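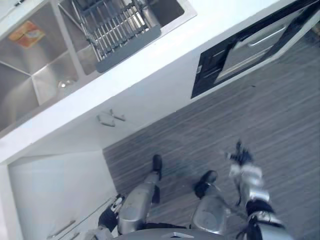

Courses > Road Weather and Traffic Safety > Unit 4 > Handout: Fog and chain collisions

Unit 4 notes – fog on fast roads

Read before lab. Bring the Tovville map sheet, we'll mark it up together.

Last unit was wind and high-sided trucks. Fog is different: the road surface can be perfectly fine and people still pile into each other. The problem is sight distance versus stopping distance. Write those two down, they come up all term.

Sight distance = how far ahead you can make out something you'd need to stop for. Stopping distance = reaction + braking. If the second is longer than the first you are overdriving your view. Most drivers in fog are doing it and don't feel it.

Why they don't feel it
- Low contrast. Brain reads low contrast as slower. Drivers drift up in speed without meaning to, then look down at the dial and get a surprise.
- Following tail lights. Feels safe, something to aim at. But you close up to keep them in sight, and the gap goes.
- Patchy fog is worse than even fog. You come out into a clear stretch, speed up, go back in at the higher speed.

Worked numbers (do it yourself first, then check)
Take a car at 70 mph. Convert: 70 x 1.47 = 103 feet per second, near enough. Reaction time, use 2 seconds. So 206 feet gone before the brakes do anything. Braking on dry pavement at that speed, our class formula gives a bit more again. Add them up and compare with the view you have in thick fog. Not close.
Now halve the speed. Reaction distance halves. Braking distance goes down to a quarter, not a half, becuase it goes with the square. People lose marks on this every year.

Types of fog, short version
Radiation fog: clear night, light wind, ground cools off. Valleys and river bottoms. Usually thickest near sunrise, which is bad luck as that's when the commute starts.
Advection fog: warm damp air moving over something cold. Can sit there all day. Wind doesn't always clear it.
Freezing fog: covered in Unit 2, go back to those notes.

Case for discussion – Route 512 at the Serkier cutoff
Road drops off the Drirach ridge down to the river flats, long straight grade, then a slight left bend at the bottom. Clear at the top. Fog bank on the flats most mornings in late October. First crash was a pickup that slowed for the fog and got hit by a van that didn't. Neither driver badly hurt. The rest came into the stopped vehicles over the next few minutes, and the worst injuries were to people who had got out and were standing on the road.

Questions we'll work through:
Where on the grade would you put a warning sign, and what should it say? "Fog area" has been up for years, everybody ignores it.
Would a variable speed limit work if only half the traffic obeys it? Think about speed difference, not just speed.
What do you tell people who are already stopped? Stay in or get out? Depends on the shoulder, the guardrail, what's coming. Be ready to argue it.

Secondary crashes
Anything that happens as a result of the first one. Includes the queue behind, and the other direction slowing down to look. In fog the other direction often can't see anything, so rubbernecking drops, but the queue problem gets much worse. Tejada sensor stations on the grade measure visibility and can trip the signs automaticaly. Weak point is spacing: a bank can sit between two of them and neither reads it.

For lab: sketch the grade, mark sight distance at three points, pick sensor spots. Pencil please. Hand in at the end.

Comments

gradeschoolgeo: Is the 1.47 given on the test or do we memorize it?

tallpines: It was on the formula sheet last term. I'd learn it anyway

mk_route: I drive that grade at 6 am. The bend at the bottom is the bit that scares me, you can't tell stopped lights from moving ones until you're on top of them.

ontherun22: can we use the unit 3 map instead, lost my Tovville one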